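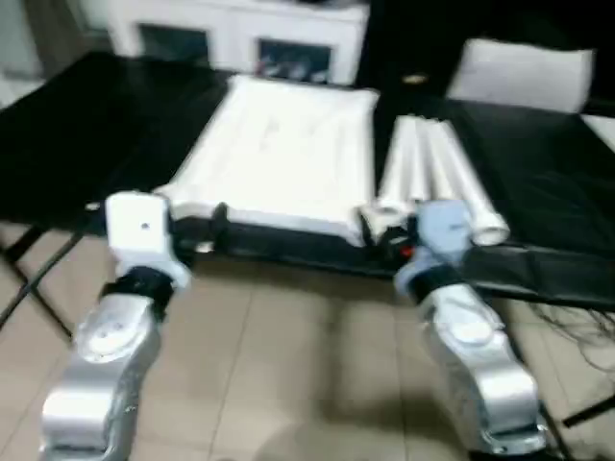
By the Dagdag workshop desk | Wuvo Robotics Club | 15 March 2024

Bench notes: household objects and two-arm handling

The Jornlow project asks student teams to handle ordinary household items with two arms: folded fabric, rolls, plastic furniture. Most lost time in the first term came from the bench and the objects. The tips below are collected from the team logs and apply to any club with a table and a pair of grippers.

Table covering

Use a dark matte cloth under white objects. On a bare light tabletop the edge of a white sheet is hard to pick out in the camera view, and the operator ends up searching for it with the fingertips. Clip the cloth at the back corners. Any slack should go to the side where no grasp is planned. Iron it once a term.

Fabric

Fold flat pieces with the folded edge toward the arms and leave the front edge near the table edge. A gripper coming in from the front then has something to close on. Start with a single thick fold; thin sheets go on the list for June. Refold between trials. A crease left from the last attempt changes where the cloth lifts, and the results stop being comparable.

Rolls and tubes

Lay them side by side and decide whether the bundle counts as one object or several. Write the decision on the trial sheet. If the tubes are to be taken one at a time, leave a 5 mm gap between them, which is enough for a fingertip on our grippers. A bundle set at an angle to the table edge is a harder trial than one set square, so log the angle as well.

Chairs and other large plastic parts

Work on the floor. A chair on the table puts the wrists near the top of their travel. Turn it so the underside is accessible, then grip at the base. Ribs and leg corners are stiff; the middle of a thin panel flexes and the grasp creeps.
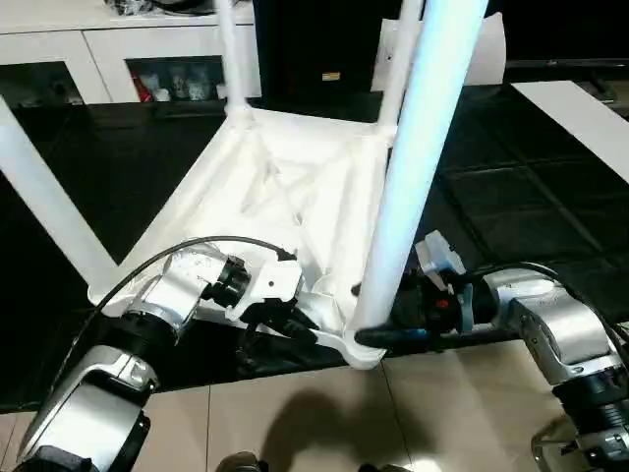

Grasp points on the chair: lower edge near the ribs (left), thick front leg near the corner (right).

Close one gripper fully before moving the other. When both close together, each pulls the part off the line the other was aiming for. Lift at low speed for the first 50 mm, stop, check both grasps, then continue. Two students per lift: one at the controls, one at the stop button with hands clear of the part.

Molded compartments

Trays and housings with internal walls are the slowest objects in the set. Approach along a wall, not across it. White plastic under strong light loses its edges in the wrist view — turn the lamp to the side until the walls show a shadow. Dark finger coverings help here, as they stay visible against the part. 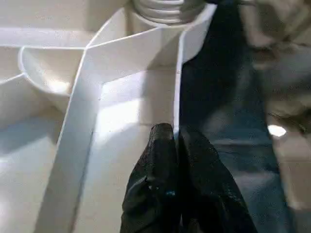 Wrist view, fingers against white molded plastic. Note the glare on the compartment floor.

Inspect the finger coverings every 12 trials. Small wrinkles are acceptable. Replace a covering that has turned on the finger or split at the tip, and rerun the last trial with the new one.

Cables

Leave a loop at each wrist large enough for a full rotation. Tie the cable to the arm below the loop and never at the gripper itself. Table cables should be gathered and tied to a leg before the arms are powered.

Storage

Skeltent bins, labeled by object type. Fabric goes back folded, rolls go back flat. The trial sheets are kept in the folder on the Jornlow shelf.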